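Clunia 2 - Convolution Reverb Plug-in

Clunia 2 is a stereo convolution reverb from Tindthorpe for use as an insert or send effect. It ships with 68 impulse responses, grouped by decay time. Early reflections and tail have separate level, pre-delay and EQ controls, and all of them can be automated.

Latency is zero in Direct mode. Eco mode lowers CPU load by shortening the tail - use it while tracking.
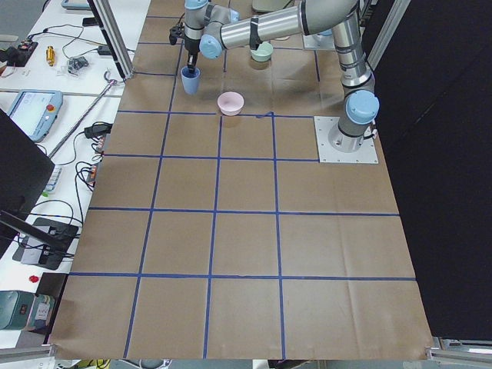
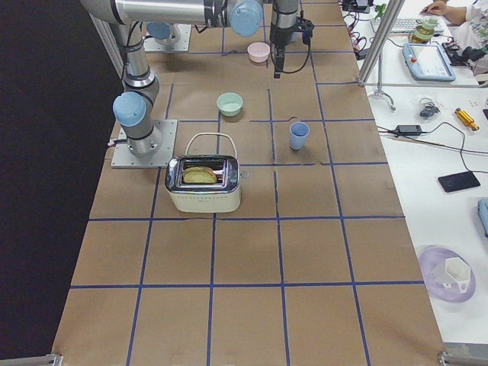

Impulse responses load as WAV or AIFF, mono or stereo. Files at other sample rates are converted on import. Version 1 presets open without changes, but the old Width control now maps to Spread, so check wide settings by ear.

Factory presets by Renu Dhillon. The Gernonero plate set is a separate download.

Formats: VST3, AU, AAX (64-bit only)
Disk space: 70 MB, plus impulse library
Trial: 14 days, saving disabled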